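Werent Floor Rules: Laundry Set
Item group: Practice guides for home-task robots

We have been waiting a long time to put this page up! The Laundry Set is the newest of our Floor Rules guides, and it covers one job from start to finish: a robot with two arms moving clothes between a basket and a front-loading washer. If you already use the Balaskas Kitchen Set you will feel at home right away (same card stock, same ring binding, same big type you can read from the operator's chair).

What you get
7 laminated cards on a ring
Logbook with 2000 numbered lines
Wall sheet with the stop words and hand signals
Blank card for your own house rules

Card 1: Approach
The first card is the one people argue about most, and we love that. It sets the order of moves near the basket: arms come in high, pause above the rim, then go down. The pause is a real stop, long enough for the operator to check the wrist view and say "clear" out loud. Fingers never enter the basket from the side. 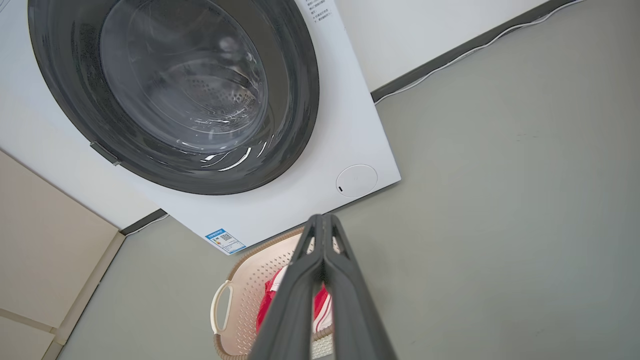
Gripper over the laundry basket, seen from the wrist.

Card 2: Floor and cables
Walk the floor before power-up. Any cable near the appliance goes back against the baseboard, and the basket gets put down with open floor on both sides of it so the arms have room to swing out. Write down where the basket stands. If someone moves it during a run, the run ends and a new line goes in the log. We tried a softer version of this rule last December and the logs got so muddled that we went straight back to the strict one.

The head camera should show the basket and the front of the washer together before the first move. It's fine if the top of the machine is out of view. It's not fine if you can't see the floor between the two.

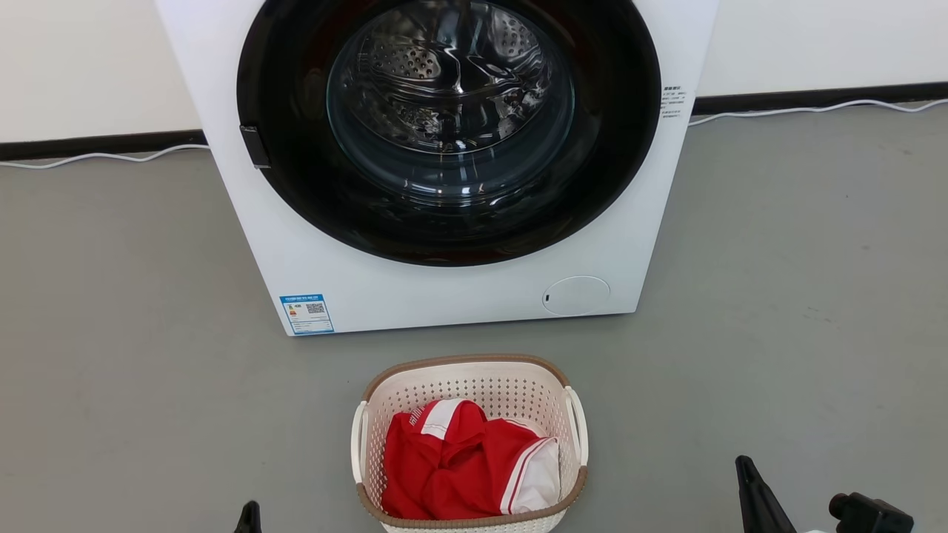
Card 3: Clothes
Start with one garment. Something bright, with trim in a different color, is wonderful for this, as you can follow a sleeve or a hem on the monitor even when it's all bunched up. Empty the pockets, close the zippers, and keep drawstrings out of the first sessions altogether. Dionysis Margaritis wrote this card, and his note on the back about knit fabrics and sharp finger edges is worth reading twice.

Card 4: Hands open, hands low
Before any pickup, both grippers open fully and hold still beside the basket. The operator looks at the left, then the right, and calls each one.
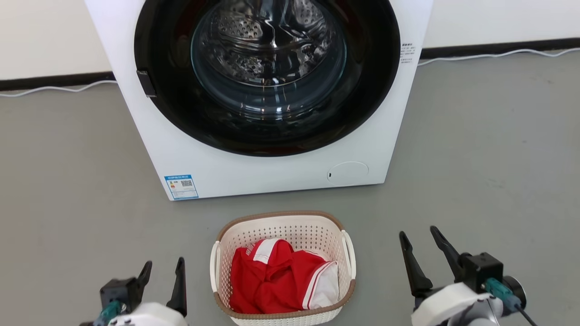

It sounds slow, and for the first day it is. After that it becomes a rhythm, and new operators pick it up faster than anything else in the set. I-hsuan Chung runs her training days at Rastuvcombe with this card alone until lunch.

Cards 5 to 7
Card 5 covers the washer door and who may touch it by hand. Card 6 is stops and restarts. Card 7 is the end-of-day check, with boxes for fingers, connectors and cables.

Fits with
Nelell card stand, both sizes
Balaskas Kitchen Set (shared ring)
Any logbook from the Floor Rules line

Page updated August 17, 2019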